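Opinion > Software > Robot Control

Print this page | E-mail this page

Let the planner wait

Many teams who write software for two-arm robots are proud of how fast the arms start to move. I was proud of it also. After two years of working on cloth at the small Hameditz lab, I think we should give the planner more time before the first contact, and I want to explain why I changed my opinion.

A rigid box has a pose. Six numbers, and the planner is satisfied. A T-shirt in a heap gives you folds over folds, and the sleeve you want may lie under the part you can see.

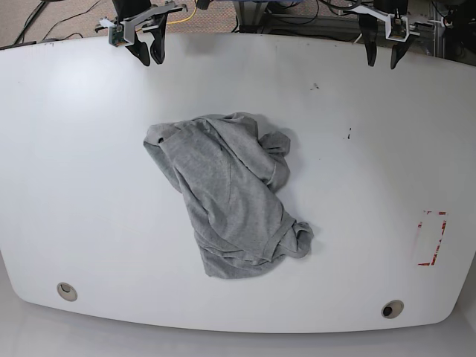
Our old stack, which we called Tomel, took one depth image, chose two grasp points and went. When the points were wrong, the controller tried to repair the mistake during the motion. We wrote 23 recovery rules for this. Each one was reasonable alone, but together they were fighting, and a new colleague needed a month to understand which rule was winning.

The newer stack, Bautista, does a boring thing. It keeps several guesses about where the collar and the hems are, and it does not close a finger until the guesses agree enough. If they do not agree, it looks again from the wrist cameras. This costs up to 36 seconds in the worst case, and visitors become impatient.
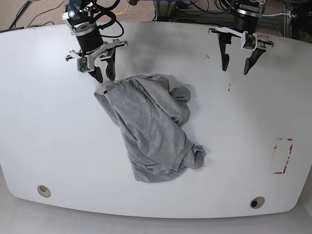
I understand the impatience. A robot that stands still looks broken, and a manager who passes by will ask. But a slow decision is easy to read in the log. I can open it and see which guess was weak. A bad grasp repaired three times in the air leaves a log which I cannot explain even to myself.

Some people tell me that a big learned policy will make this discussion old. Maybe. We trained one on 2,540 episodes from our Nerkdale site, and it is good with shirts similar to those it knows. With a strange heap it is as sure as with an easy one, and this false confidence worries me more than the failures.

My request to people who build planning tools is modest. Please make "I am not sure yet" a normal return value. In most libraries I have used, I get a path or an error, and so we all write the same ugly wrapper in between.

Last updated: July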